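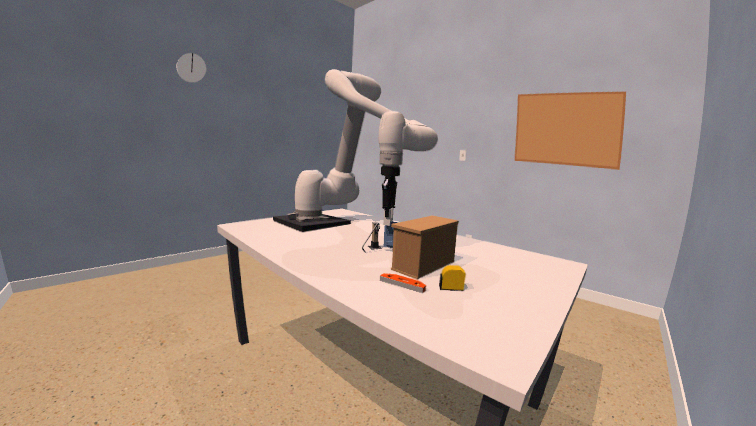 Benedicta Kpodo wrote in to say her simulated arm kept shoving small parts sideways before the fingers ever closed, and could I please go through how I set the tool offset on mine. Sure thing, Benedicta!

April 13, 2019
By Amerley Baidoo

So, I do all of this in simulation first, on the bench cell I use for the Korletey job, and the first thing I look at is the tool offset. That's the distance from the wrist flange down to the fingertips, and if it's wrong then every height you teach afterward is wrong too (ask me how I spent most of August).

Open the tool page and zero the old offset. Jog the arm until the gripper points straight down, then lower it in small steps, 13 mm at a time to begin with and much finer near the table. When the fingertips just touch, write down the flange height. Type that in as your new offset, save, and raise the arm again.

Now pick a hover height. I like 40 mm over the tallest part you plan to grab, and I keep the speed down at 9 percent until I trust the numbers. Run the approach with the gripper open and stop it there.
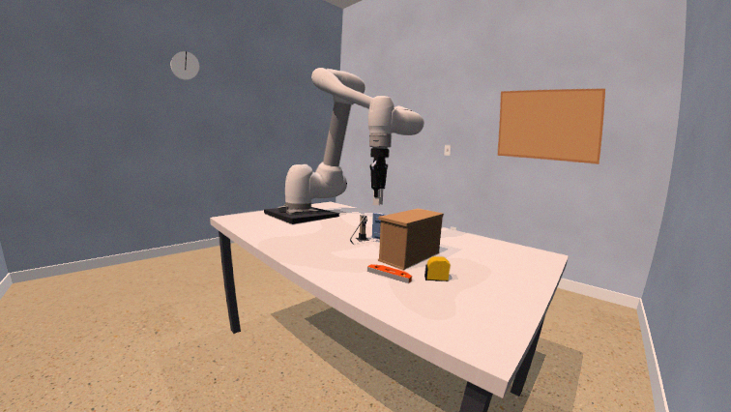

Fingertips over the table, nothing gripped, box just to the right.

Look at it from two sides before you go lower! One view will fool you every time, especially with a big box sitting close to a little part. If the wrist joint looks like it might clip something, turn the last axis some 13 degrees and try the approach again.

Then save the pose under a new name. I overwrote my good one twice and had to start over from the flange.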